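Household > Playroom > Tidying and storing small toys

Small toys are easier to put away if they are sorted on a soft surface first. A table covered in felt or short carpet works well. Blocks don't skid off it, and it is quieter than a bare top. Vacuum the cover with the brush attachment before you start, as crumbs and hair end up in the toys otherwise.

Put everything out and group it by kind. Building blocks go together whatever their color. Twist puzzles should be straightened before storing - a straight one lies flat along the side of a drawer and takes up very little room.
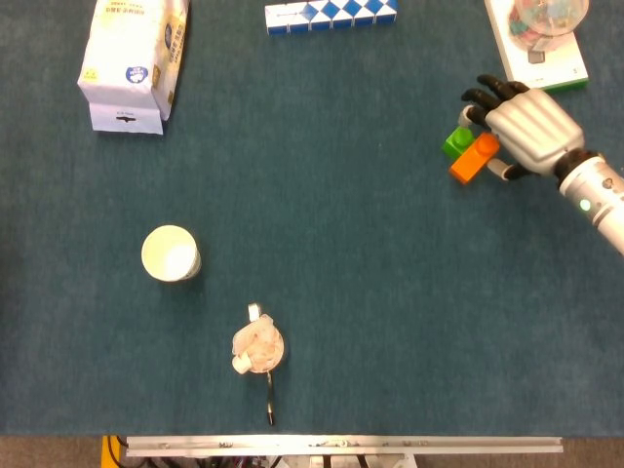 Can plastic building blocks go in the dishwasher?

Hand washing is safer. Use warm water, around 97 degrees, with a squirt of dish soap, and leave the blocks to soak for 20 minutes. Go over the studs with an old toothbrush, rinse, and dry them stud side down on a towel. Leave them out for 12 hours before they go in a closed box, or the water trapped inside will start to smell.

For beads, buttons and other little bits, use a clear jar with a lid that closes firmly. Ermelinda Esteves of Hirkbridge wrote in to say she keeps hers on top of a flat box at the back of the table, so the contents can be seen without opening anything. Keep such jars well away from children under three.

Paper bags are fine for carrying toys from room to room but they split at the bottom fold if used for storage. Move the contents to a box or a cloth bag.
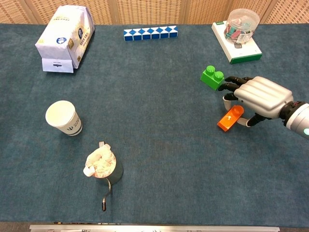

Green block, twist puzzle and a clear jar of small colorful items on a felt-covered table.

Felt covers pick up lint quickly. Custódio Lobo uses a damp rubber glove, wiping in one direction only - the lint rolls up and can be lifted off by hand. Test a corner first if the felt is dark, as some dyes rub off when damp.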